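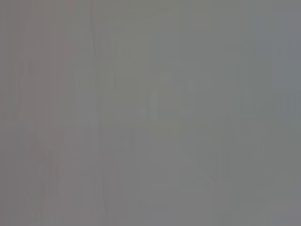
*Soft gray, with a faint pinkish tint along the left.*

# Counting part-time hours toward the experience minimum on a hospital application when one employer has closed

**Pirjo Suominen**
Posted March 26, 2019

I am applying for a Cardiac Technologist II posting at Kallio Heart Center. The posting lists a minimum of 2,165 hours of paid, post-certification experience. The application goes through the Trutomura portal.

My work history after certification:

- Deltska Diagnostics, part time, outpatient ECG and stress testing. Closed last December.
- Flelo Medical Staffing, per diem, placed at two hospitals. Still active.

Problems:

1. The work history form has a field for "hours per week" and accepts a single whole number. My Deltska schedule varied. The portal multiplies the number by the length of employment and shows a calculated total, and I can't edit that total.
2. With my lowest regular week entered, the total falls short of the minimum and the page shows a yellow warning. With my true average, rounded to the nearest whole number, it clears the minimum by 65 hours.
3. The posting requires an experience letter from each employer on letterhead, signed by a supervisor or HR. Deltska has no HR department now. The main number is disconnected. I have all my pay stubs and my W-2s.
4. For the Flelo placements, I don't know whether the letter should come from the agency or from the hospitals.

Is rounding the average acceptable, and what do people send in place of a letter from a closed employer? Also, does the yellow warning mean the application gets rejected automatically? I have saved it as a draft and have not submitted.

---

**Merja Lahtinen**
Accepted

I screened allied health applications for a hospital system for several years. Not Kallio, so treat anything about their internal rules as something to confirm with their recruitment office.

*Hours per week.* Enter the average, rounded to the nearest whole number. Calculate it as total paid hours divided by total weeks employed, including weeks in which you worked zero hours. A common mistake is to divide by weeks worked only. That inflates the average, and the portal then multiplies it by the full length of employment, so the error carries through to the total. Check which one you did before relying on the 65-hour margin.

Then put the exact figure in the duties or comments box. Something like:

> Variable schedule. Total paid hours per pay records: [number]. Hours per week shown above is an average.

A screener who sees a variable schedule will usually work from the documents and ignore the calculated field. If the two disagree by a small amount and the comment explains it, there is nothing to correct.

Don't count paid time off as experience unless the posting says you can. Pay stubs normally list regular hours and PTO on separate lines. Orientation and required training shifts are treated differently from place to place, so ask.

*Closed employer.* Send a packet as one PDF, in this order:

1. A one-page signed statement from you: employer's legal name, last known address, your title, start and end dates, total hours, and a sentence stating that the employer has ceased operations and a letter can't be obtained.
2. The last pay stub of each calendar year, if it shows year-to-date hours. If yours show only year-to-date dollars, include every stub.
3. W-2s with all but the last four digits of the Social Security number blacked out.
4. A letter from a former supervisor, if you can reach one. It won't be on letterhead. It should give their title at the time, the dates they supervised you, and a current phone number.

W-2s alone are weak evidence. They show wages and an employer, but no hours and no job title. Item 4 is the one that most often settles it.

*Agency placements.* The letter comes from whoever paid you, so Flelo. Ask them to list each placement by facility, unit, dates and hours. A letter that says only "employed per diem since" a given date will be sent back.

*Yellow warning.* I can't say how Kallio has it configured. On the systems I used, a warning allowed submission and a hard stop did not. A warning could still sort the file lower in the queue. Call before the closing date and have the posting number ready.

---

**rhythmstrip107**

I used the Trutomura portal for a different hospital. The warning stayed on my page and I was still called for an interview, so it isn't an automatic rejection everywhere.

Watch the upload size. My PDF of pay stubs was almost 200 pages at full color and the upload failed without an error message – the file name just didn't show up in the list. I rescanned in black and white and it went through. Open the attachment from the review page before you submit.

I only sent W-2s for my closed employer and they asked for more, so do the whole packet.

---

**Pirjo Suominen**

Thank you. I had divided by weeks worked only. With all weeks included, the Deltska average rounds down by one and the portal total is now slightly under 2,165. The actual hours from the stubs, without PTO, are still over, so I have put the exact number in the comments box. Flelo says a letter broken out by facility takes five business days. My former lead at Deltska has agreed to write one as well. I will call Kallio about the warning and the orientation shifts before I submit.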